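HTX 139: Garment Care and Finishing
Unit 2 Handout: Handling and Folding Small Knit and Woven Garments 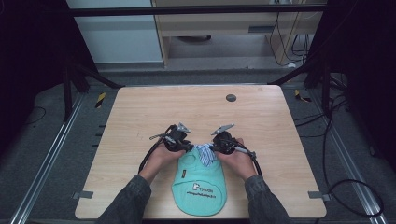

Figure 1. Small mint-green garment laid flat on a table, neck opening away from the worker, with a blue-and-white striped piece at the neckline.

Prepared by Tímea Barta, Department of Textiles and Apparel, Avden College. Revised 21/10/2025.

Purpose of the unit
Students have already practiced folding adult shirts and flat linens. This unit applies the same principles to garments of reduced size, including infant tops, doll clothing, and pet shirts. Small garments have short seams and little spare fabric, and an error that would pass unnoticed on an adult shirt can distort the whole piece.

Terms used in this handout
Body: the main panel or panels between neckline and hem.
Insert: any separate piece set into or tucked behind the neckline, such as a collar, bib, or small necktie.
Face: the side of the folded garment that will be seen on the shelf.
Set: to smooth a fold with the flat of the hand, without pressing a crease.

Preparing the surface
Use a plain, smooth tabletop, wiped and fully dry. Tables with a cable opening are acceptable, provided the garment is kept clear of it. Lay the garment with the hem toward you. A rounded hem should be allowed to keep its curve and must not be pulled straight to match the table edge.

Working the neckline
The neckline is arranged before any fold is made. Hold it at two points close together, one on each side of center, and lift only enough to free the fabric from the table. Where there is an insert, bring it to the center line and check that it lies flat. Striped inserts call for particular care, as a slight twist is plain to see in the direction of the stripes. Release both points at the same time.

Folding the body
Turn each side in toward the center by an equal amount. Set the fold from the neckline down. Bring the hem up behind the garment so that the face remains uppermost. If there is a printed logo on the lower front, decide beforehand whether it is to show. Printed areas should not be folded across, and they are never ironed directly.

Assessment
Each student will submit two finished garments, one with an insert and one without. The work is marked out of 62, with the neckline carrying the largest share. Garments from the Rumholm teaching collection must be returned to the drawer from which they were taken.

Reading
Course reader, section 2, "Necklines and Inserts." Students who missed the September demonstration should arrange a time with Demetrio Tejada in the finishing laboratory before submitting work.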